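Faltari hand-held gripper: set-up guide
Section 4. Your first practice session

I'm Soon-im Koo and I wrote this bit after setting up my own pair at the Sivcombe workshop, so you're getting the order that worked for me (my first go was a mess!).

1. Charge both grippers until the light on the handle stops blinking.
2. Clear a pale, plain table. Mine is white and the tracking likes it very much.
3. Open the Dumeck app, pick New Task and type a short name. I go for things like "press switch" or "move strip".
4. Squeeze each trigger fully, let go, and wait for the beep.

Note: if you don't get a beep, hold the trigger for a slow count and try again. Mine sulked twice before it behaved.

For a first task I'd go for something with buttons. A four-way power strip with a button by each socket is lovely practice, and you can use one hand or both. 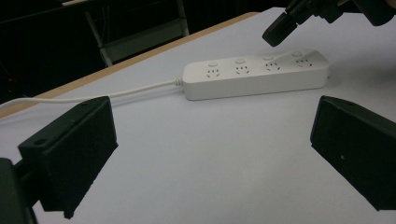 5. Start with the fingers wide open and come in slowly – you can speed up once you've got the feel of it.
6. Press Save after each go. The app holds 219 goes before it asks you to upload.
7. Do 20 to begin with, then have a tea. I aim for 100 in a day, and the Mansour plan lets you store 1,000.

Caution: never practise on a strip that's plugged in at the wall. Keep the fingertips out of the socket holes too.

Finger swaps are in Section 5.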